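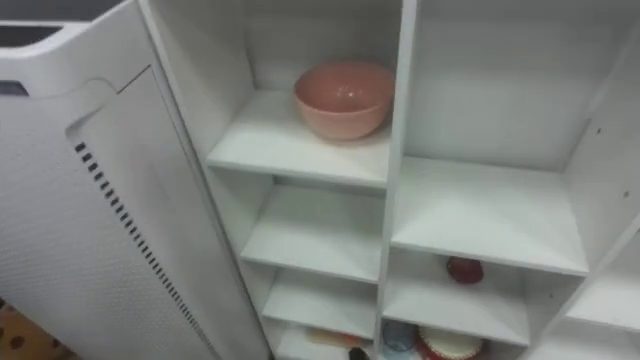

Guides > Around the House > Sleep > Moving Your Bedtime Earlier

Print this page | E-mail this page

How to Move Your Bedtime Earlier Without Becoming Insufferable

By the time you've read four articles about sleep you will have been told to buy a mask, a spray, a special lamp and a pillow shaped like a croissant. I bought the croissant. It now lives under the cat.

What finally got me to bed before midnight was a boring method that costs nothing and takes a few weeks. I used to turn in at around 1 a.m. and get up at seven with the personality of a wet sock. These days I'm usually out by eleven.

Before you start

Write down when you really go to bed for one week. Leave out the time you meant to go, and the time you lay down and then read about shipwrecks on your phone. You want lights out, phone down, eyes shut. Most people are off by an hour, always in their own favor.

Also pick a wake-up time you can stand on a Sunday. If you need to be up at 6:30 for work, don't set the weekend alarm for ten and expect your body to understand labor law.

Step 1. Fix the morning first

Get up at the same time every day for a week, even after a bad night. Leave bedtime alone. You'll be tired by Wednesday, and tired is what we're after. Open the curtains as soon as your feet hit the floor, or go outside if you own a coat and some dignity. In November, when the morning looks like the inside of a boot, I ate breakfast beside the brightest window in the apartment and complained the whole time.

Skip the nap. If you can't, keep it to 25 minutes and have it before mid-afternoon. A nap at six in the evening is just bedtime in a fake mustache.

Step 2. Move in small bites

In the second week, go to bed 15 minutes earlier than your honest average. Stay there for three or four nights, then take another 15. Anyone who tries to jump two hours in one night will spend those two hours looking at the ceiling and thinking up comebacks for an argument from 2009.

If a step doesn't take, go back one and give it a few more nights. I got stuck at 11:45 for so long I considered having mail sent there.

Step 3. Give the evening an ending

You need one small thing that says the day is over, done at the same time each night. Mine is filling the kettle for the morning. A friend folds a dish towel. It doesn't matter much what you pick, as long as it's dull and can't lead to anything else. "Just checking e-mail" fails on both counts.

Dim the big lights an hour before bed and switch to a lamp. Turn the heat down a little too, if you share with someone who'll allow it. Coffee stops after lunch. Yes, the little one after dinner counts.

Step 4. Clear the runway

Do the next day's chores before you get sleepy: clothes out, lunch packed, keys where keys go. Half my late nights came from remembering a permission slip at 11:38, then finding it, then finding a pen, then reorganizing the pen drawer.

The phone charges in another room. If it's also your alarm, get a cheap clock, the uglier the better.

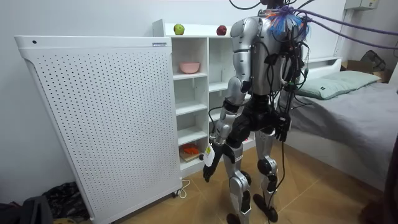
Dindale wrote in to say that step 4 is all very well for people without a night-owl spouse: "Mine starts a conversation about the gutters the second I close my eyes. I moved my bedtime up 45 minutes and got 45 extra minutes of gutters."

Fair. My only advice is to schedule the gutters. Ten minutes at the kitchen table after dinner, every night, with a firm stop. Whatever doesn't fit goes on a piece of paper for tomorrow. You may also find that one of you simply runs later than the other, in which case say good night like civilized people and let the late one stay up with the dishes.

Step 5. If you can't fall asleep

After what feels like 20 minutes, get up. Don't check the clock to be sure. Sit somewhere dim and read something with no plot. I keep an old dishwasher manual for this and have never made it past the section on rinse aid. Go back when your eyelids get heavy, and still get up at the usual time.

Step 6. Survive the weekend

One late night won't wreck things. Sleep in an hour at most the next day, then return to your schedule. Two late nights in a row cost me most of the following week, plus a meeting I attended only in body.

If you've kept this up for a month and still lie awake most nights, or you snore loud enough to get notes from the neighbors, talk to a doctor.

Print this page | E-mail this page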